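Samden Robotics Club — Block Pushing Gallery

Quick page from our August build weeks, more to come when Bríd finds the other memory card. Students are teaching the arm to push shapes around a board on request, so "blue cube next to the red star" and so on. Harder than it sounds. Deirdre's group has logged 2,000 tries so far, goal is 3,909 (dont ask, Fergal picked it). Club meets in the Coughlan room, doors open 4 pm, new memebers welcome — bring a laptop if you have one.

Star, cube, cylinders and the rest on the maple board, arm just over them.
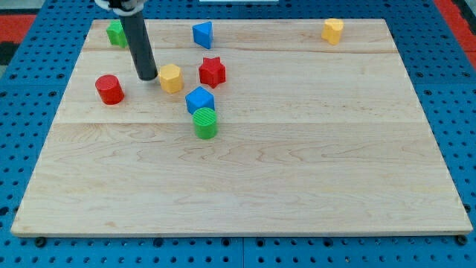

Do students need to know how to code before they join?
Most start with none and pick it up in the first month, working in pairs with an older student.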